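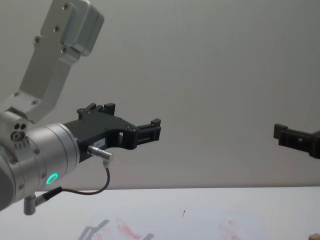 Left arm with gripper and cable, right gripper at the side. Status ring is green.

Ticket 1657: Left gripper stops answering when the wrist turns
Product: Grundex two-arm kit, black parallel grippers
Bought through: Prollona
Status: Open, waiting for part
Opened: November 2024

Description of the problem

Good morning. We have the Grundex kit on trial at our workshop in Steltov and we must decide in December if we keep it. The right arm works well and we have no complaint about it. The left gripper loses its connection during work. The arm itself does not stop, it continues to the next position, but the fingers stay as they were. On the control screen I read "tool not found, port 2". The status ring on the wrist remains green all the time, so a person who stands beside the arm does not notice that something is wrong.

The task is simple. The left gripper takes a small part from the table and gives it to the right gripper. We have counted the cycles from the log file. In the first long run the fault came after 494 cycles. In the second run it came after 260. After that I stopped the long runs, as I did not want to damage the fingers.

What I have tried before writing

Restarted the controller. The gripper is found again, and the fault returns later.

Pushed the push-pull connector on the side of the gripper until it clicked. It was already fully in, I think, because I did not feel any movement.

Unplugged and plugged again the other end of the cable, under the wrist. Same result.

Loaded the older version of the gripper software from your download page. Same result, so I have put back the new one.

Moved the wrist by hand in free mode, slowly, with the gripper screen open. When I turn it far to the outside, the tool disappears from the list. When I turn it back, it does not return without a restart.

My question is whether the loop of the thin black cable is the correct length. In your manual the drawing shows the cable only as a line and I cannot compare.

Reply from support

Thank you for the clear report. Please do one test for us. Switch off the arm, exchange the cables of the left and right grippers, and leave the grippers where they are. Then repeat the slow turn on both sides. Please also send the characters on the small white label on the gripper body.

Reply from customer

I have done the exchange. Now the left gripper stays in the list for the full turn, and the right one disappears. So the fault moved together with the cable. I did the turn several times on each side to be sure.

The label I could read only with a lamp, the print is very weak. I have sent the characters by the form and not here, as I am not certain about one of them.

I have a second remark. The manual says to fix the cable "with sufficient slack". For us this is difficult to follow. Could you give a length, or a photo with the wrist in both end positions? My colleagues on the other shift will also mount these and each person understands "sufficient" in a different way.

Reply from support

Your test shows a broken wire inside the cable, most probably close to one of the plugs. The gripper and the wrist port are in order. A new cable goes out to you through Prollona without cost during the trial. Until it arrives, please use the good cable on the left side and run with one gripper only.

About the length: we have passed your request to Diệp, our partner for the manuals. We do not have a figure that we can promise for every mounting. Please turn the wrist slowly to both ends before the first run, and check that the cable is never pulled tight and does not touch the fingers.

Reply from customer

Understood. I have marked the bad cable with tape and put it aside, please tell me if you want it back. We run now with the left arm only and I will repeat the long run on both arms when the new cable is mounted.

One more wish, if it is possible: the ring should change colour when the tool is lost. Please leave this ticket open until the long run is finished.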